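4.3 Mounting the arms and first grip test

This section covers the two-arm Gulleo build after the base has been assembled (4.1) and the power supply has been checked (4.2). It assumes the head camera is already installed and shows a picture on the Ondik console. Read the whole section before you switch on the motors.

Tools and parts

Hex keys, 3 mm and 4 mm
Torque driver
Left and right arm, each with wrist module and gripper
Two arm cables, 763 mm
Cable ties, reusable type
A light, flat test object with stiff edges

CAUTION: Keep the main switch OFF until step 9. The shoulder joints have no brakes. An arm that is not bolted down will fall under its own weight.

Fitting the arms

1. Set the base on a level floor and lock the casters.

2. Identify the arms. The left arm has an L stamped on the underside of its mounting flange. Left and right are always given as seen from the head camera, looking out over the grippers.

3. Lower the left arm onto its flange and start all the bolts by hand. Tighten them crosswise. Do not use thread locker at this stage, as the arm may have to come off again after calibration.

4. Repeat for the right arm.

5. Turn each shoulder by hand through its full range. It should move evenly. If you feel a catch, back off the flange bolts, reseat the arm and tighten again.

NOTE: Early flange plates from the Demissie workshop were cut slightly undersize. If the arm will not seat, file the inner edge of the plate. Do not file the arm.

Routing the cables

6. Run each arm cable up the arm and plug it into the wrist module until it clicks. The plug fits one way only.

7. Leave a slack loop at the wrist. The loop must be large enough that the wrist can turn to both end stops without pulling on the plug. Tie the cable to the arm below the loop and never across a joint.

8. Move the wrist by hand to both end stops and watch the plug. Then fold the elbow and check that no cable enters the gap at the joint.

CAUTION: A cable pinched in the elbow can short the motor bus. Replace a pinched cable even if the jacket looks sound.

Power-up

9. Clear the reach of both arms and switch on. The arms hold their position and the console lists both of them. If only one arm is listed, switch off and check the plug at the base end first.

10. Select Arms, then Home. Keep one hand on the stop button. Homing is slow and runs the left arm first.

11. When homing is complete, read the supply current on the console. With both arms at rest it should stay under 478 mA. A higher reading usually means that an arm is pressing against an end stop. Home again before looking for other faults.

Grip test

Run the test in the room where the robot will be used. A bed or a couch makes a good first work surface, because a dropped object lands softly. Park the base so that both grippers can reach over the edge with the elbows still bent.

12. Open both grippers from the console.

13. Hold the test object upright between the fingers of the left gripper and select Close. Take your hand away as soon as the fingers touch the object.

14. Set the grip force to 2. This is enough for a small board or a thin book. Higher settings will mark soft wood.

15. Raise the left arm to the test height and select Hold. Leave the right gripper open. 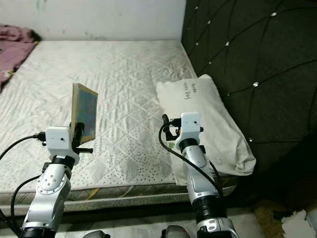

Fig. 4-6. Grip test, left arm. Picture board held upright, right gripper open.

16. Tilt the wrist slowly to each side. The object must not slide between the fingers. If it does, wipe the finger pads with a dry cloth and repeat from step 12 before raising the force.

17. Hold for 106 seconds, then read the wrist temperature on the console and write it in the build log.

18. Support the object by hand, open the gripper, and repeat steps 12 to 17 with the right arm. Use the same object for both arms so that the log entries can be compared.

NOTE: The head camera may lose the object when a wrist module blocks its view. This does not affect the grip test. Camera placement is covered in 4.5.

If the test fails

Object slips at force 2 with clean pads: check that the fingers close parallel. Adjust the left finger screw a quarter turn at a time.

Gripper opens during Hold: the arm firmware and the Umard controller firmware do not match. Update the controller, then the arm.

Arm shakes at test height: the load setting is still at its factory value. Enter the weight of the object under Arms, Load.

Revision notes for this section

June: step 8 added by Shewit Woldemariam after two damaged cables. Torque values moved to Appendix B. Homing order corrected by Natnael Gidey.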